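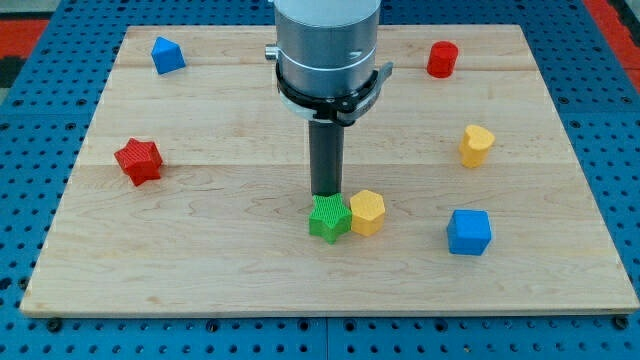
Solid-colored blocks on the joined board, with the green star in the lower center.

Print this page | E-mail this page

Unit 2: Shape, Color and Placement
Handout for the workshop course in Teaching Materials, Ostascombe
Prepared by Lilla Tóth

Bring this sheet to the session along with your notebook and a soft pencil. Each bench gets one board and one bag of blocks. Boards go back on the Vondness rack at the end, grain side up.

1. The board

We use a pale, unpainted board for the first exercises. Strong colors read clearly against it, and a child can find the edge of a block without help. Painted boards come in October.

Look at how the board is joined. Planks from different parts of a tree rarely match, and one may be smooth while its neighbor has wavy grain or a knot. Run a fingernail across each seam. If it catches, sand the seam before anyone slides a block over it. Small knots can stay if they are tight and level with the surface.

2. The blocks

Sort by color first, then by shape. Write down which sort took longer. Most adults find color quicker, but the star usually gets picked out early in either round.

Terms for your notes:

Outline – the edge of the shape as seen from directly above.
Footprint – the area of board the block covers.
Spread – the distance between the two blocks that lie farthest apart.
Overlap – one block hiding part of something behind it from where you sit. It changes when you move your chair.

3. Placement exercise

Work in pairs. One person spreads the blocks so that none touch. The other studies the board for up to 20 seconds, turns away, and draws the layout from memory as seen from above. Then compare.

A board seen from a chair looks narrower at the far side. Students often draw it that way, as a trapezoid, and crowd the blocks at the back. Draw the rectangle first and place the shapes after that. Swap roles and repeat with the star moved to a corner.

4. To hand in

Both drawings, with spread marked on each, and one paragraph on which block you misplaced most and in what direction. Due September 15, 2026. Reading for next time is Kuusisto, chapter 2, on form boards. Skip the Trorkasico catalog pages, we will do those in class.

Filed under: Course Handouts, Early Learning Materials

Related handouts
Unit 1: Choosing and Finishing Wood
Unit 3: Form Boards and Inset Puzzles
Sanding Checklist
Notes on Drawing from Above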